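1/
A thread about cream. The colour, though I have opinions on the other kind too. I have spent most of November choosing one for the kitchen cabinets and I need to tell people who can't leave the room.

2/
Background: the cabinets were green. Before us they were brown, and under the brown, in the places where the door edges have chipped, there is a yellow I would call "hospital custard". Someone once stood in that kitchen and felt good about it.

3/
We agreed on cream in under a minute. I mention it because it was the last thing we agreed on.

4/
The Grernberg chart has 28 creams. I brought it home, laid it on the worktop and felt the way I used to feel in maths.

5/
Names on the chart include Old Letter, Quiet Barley, Second Milk, Parson, and one called simply Aunt.

6/
I would like to meet whoever named Aunt. I'd also like to say that it is exactly right. It is slightly pink, it means well, and it makes the rest of the room feel it should have rung more often.

7/
Second Milk is the one I can't forgive. Second to what?

8/
You start by thinking they are all the same. This is the happy part, please enjoy it. By the third evening you are saying "too much green in it" about a thing that has no green in it, and your partner is nodding.

9/
Creams go wrong in a few known directions. Pink ones look like plasters. Green ones look like something the cat considered. Grey ones are just white having a bad week. Yellow ones look lovely on the chart and then you shut the door and you're inside a banana.

10/
The advice is to buy tester pots. A tester pot costs the same as a decent sandwich and covers an area the size of one. I bought nine.

11/
The man who sold them to me was Mohammed-Awal Kyei, at Tavares, the paint and hardware place on the hill in Kemeck. He looked at my nine pots, put them in a bag and said "north-facing?" in the voice of a vet.

12/
It is north-facing.

13/
He told me that cream goes cold in a north-facing room, so you choose one warmer than you want, and then it settles down to what you did want. I asked how much warmer. He said you get a feel for it. I asked how long that takes and he said he'd been there since school.

14/
So for a fortnight one cabinet door had nine squares on it. Visitors were asked to vote. If you came to our house this month you did not get a drink until you had voted.

15/
Results of the vote: everyone hates a different one. My brother picked the bit of bare undercoat between Parson and Quiet Barley.

16/
I also moved the door about. Leaned it by the window at 8 in the morning, by the cooker at noon, in the hall under the nasty bulb. It was a different colour each time. I began to suspect the door.

17/
A word on light bulbs, as this cost me four days. Warm bulbs make every cream yellow. Cool bulbs make every cream look like a police interview. If you change the bulbs after you've chosen the paint, you've chosen a different paint. I changed the bulbs after I'd chosen the paint.

18/
Someone will now say "just go for magnolia". I grew up in magnolia. Every rented room I've had was magnolia, including the ceiling, a radiator, two light switches and, in one case, a dead moth.

19/
But I have come round a bit. Magnolia gets laughed at for being what you paint a place when you can't be bothered, and I am now a person who has been bothered, at length, and has ended up about a teaspoon of pigment away from it.

20/
Things I have learned about other people's cream, from going round staring at it:
- nearly all nice cream is next to something dark
- old cream is mostly grease and everyone adores it
- if the skirting is brilliant white your cream will look dirty for ever
- people don't like it when you touch their cupboards

21/
That third one is important and I found it out from Rosângela Evangelista next door, whose kitchen I had been admiring through the window in what I thought was a subtle way. She invited me in. Her walls, skirting and cabinets are all one cream, the lot. No white anywhere. It's like standing in a very good biscuit.

22/
I asked which one it was. She went to the shed and came back with a tin so old the label had come away. She thinks it was a Motance. She thinks it began with an H. She bought too much at the time and she has been topping up from the same tin since.

23/
I went back to Tavares with a chip of it in an envelope, like evidence. Mr Kyei held it up to the door, then away from the door. He said they could match it on the machine. Then he said they could match it as it is now, which is old, or try to guess what it was when it was new, and which did I want?

24/
No one has asked me a harder question this year and I've done a mortgage.

25/
I said old. He said "good" and I have thought about that "good" every day since.

26/
It took two goes. The first came out pink. He'd dabbed it on the lid to dry and we both stood there looking at it. "Aunt," I said. "Aunt," he said.

27/
Then the finish! I thought we were done. Matt marks if you breathe near it, gloss shows every brush hair, eggshell sits in the middle, and satin is eggshell to one firm and gloss to another. I said eggshell because I was tired and it sounded like breakfast.

28/
Painting itself was dull and I recommend it. Sand, wipe, undercoat, wait, coat, wait, find a hair, swear, coat. Take the doors off and number them. I numbered them on the bit you sand.

29/
The matched tin holds 900 ml less than I needed, naturally. I went back for more and he mixed it from the same recipe and told me to tip both tins into a bucket and stir, so that if there was a difference it would be the same difference everywhere. This is the wisest thing in the thread and I had nothing to do with it.

30/
It's been up for a week now. In the morning it's a bit grey. By the middle of the day it's right. At night, under the bulbs I shouldn't have bought, it goes the colour of the inside of a bread roll and I've stopped minding.

31/
My mother came round, put her bag down, looked at the cabinets for a while and said "oh, you've left them magnolia".

32/
Total cost of deciding, tester pots only, not counting the paint: just over 50 quid. The leftover pots are on the shelf in the shed. Rosângela says hang on to them, you never know. I've already touched up a windowsill with Parson and it looks awful.

33/
Replies are open if you want to tell me your cream. Please say which way your window faces or I can't help you. I am looking at cream everywhere now and have started saving it. Still undecided about this one:

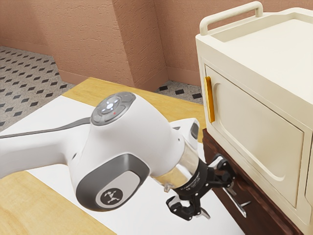
Cream cabinet, on the right. Parson or Quiet Barley?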